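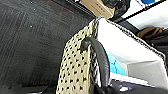
Open-weave basket side in a pale cream color.

Proofing Bread Dough in the Refrigerator Overnight
By Hagos Moges
February 18, 2020
15 shares | 2 comments

A cold proof slows the yeast and lets the loaf be baked the next morning. The method below is for one round loaf, made with a plain white dough that has already had its first rise at room temperature.

Set the refrigerator to 38°F and check it with a separate thermometer. The built-in display on many units reads the air near the vent, so place the probe on the shelf where the dough will sit.

1. Turn the dough onto a lightly floured counter. Fold the four sides to the center and flip it seam side down.
2. Drag the dough toward you with both hands until the top is tight. Rest it uncovered for 15 minutes.
3. Dust a cloth-lined bowl with rice flour. Wheat flour works but soaks in and may stick.
4. Place the dough in the bowl seam side up. Cover with a plastic bag and tie it shut.
5. Refrigerate for 9 hours. A dough with more than 2% yeast should be baked sooner.

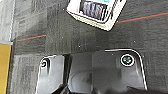

Dark gray carpet behind glossy black parts.

Heat the oven to 450°F with a lidded pot inside. Leave the dough in the refrigerator until the pot is hot — cold dough holds its shape better and is easier to score. Turn it out onto parchment, cut one line half an inch deep, and lower it into the pot by the paper.

Bake covered for 25 minutes, then uncovered for 20. The center should read 205°F or higher.

If the loaf spreads flat, shorten the first rise by half an hour. If it tears along the side, the cut was too shallow or the dough needed more time. Mihret Alemayehu tested the same timings with one-third whole wheat flour and added two tablespoons of water. Cool on a rack for two hours before slicing.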